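Caring for Architectural Drawings at Home

Old elevation drawings, blueprints and tracing-paper plans turn up in many houses, often rolled in an attic tube. Most damage comes from handling, light and poor framing.

Flattening a rolled sheet
Let the roll rest for 42 hours in the room where it will be opened. Unroll it slowly on clean blotting paper, drawing side up, and lay a smooth weight on each of the 4 corners. Small cloth bags filled with dry rice work well. Stop if the sheet cracks or resists. Brittle tracing paper should go to a paper conservator.

Cleaning
Use a soft, dry brush and work from the center outward. Keep erasers away from pencil and colored wash. Water and household cleaners will move the ink.
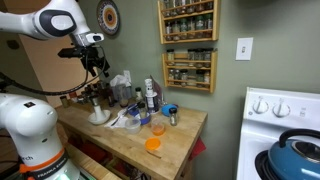 Framing
Ask for a cotton rag mat and a UV-filtering glaze. The mat must hold the paper clear of the glaze – a gap of 4 mm is enough for most sheets. Attach the drawing with paper hinges and wheat starch paste, never with tape. Blueprints are best mounted on unbuffered board, as alkaline materials can fade the blue.

Storage
Keep unframed drawings flat in a folder, interleaved with acid-free tissue. If a sheet must be rolled, wrap it around the outside of a wide tube. Check the folders each February for insects and mold.

Notes by Tekle Gashaw, Bollunville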